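Nisbet Opens Tray Wash and Return Service to Child Care Centers in Clirkunley

CLIRKUNLEY, 2025-02-02 - Nisbet, a supplier of reusable serving and activity trays, today opened its wash and return service to licensed child care centers. The service was previously limited to school cafeterias.

Under the standard contract, Nisbet delivers clean trays in stacks, collects used ones on the next route, and washes them at its Mevside plant. Centers pay per tray washed. There is no deposit and no minimum term.

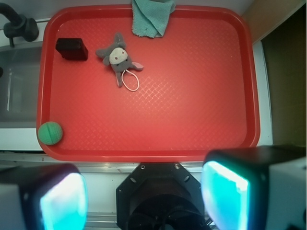 Red plastic tray with raised rim and textured floor.

The Mevside line washes 700 trays per hour at a final rinse temperature of 84 degrees Celsius. Trays are air dried, checked by hand and sorted by size. Those with cracks or deep scoring are pulled and ground for reuse in new stock.

"Most centers wash trays in a sink between other jobs," said Darcy Caron, operations manager at Nisbet. "The work takes staff time and the results vary from day to day."
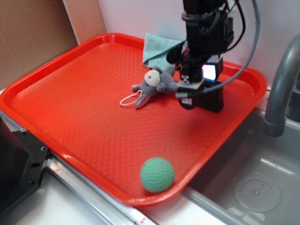

Nisbet ran a trial of the service at 86 sites beginning in October. Return rates were recorded on each route - late returns were logged separately - and 2,342 trays were in circulation when the trial closed. Pricing for child care centers is based on those records.
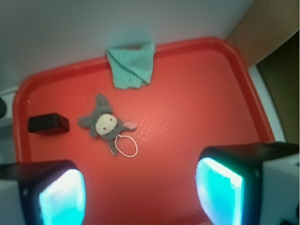
Tray with rounded corners and a folded cloth near the far rim.

Orders are open now. Route schedules are available from Asmaa Bennani, customer accounts, at the Clirkunley office.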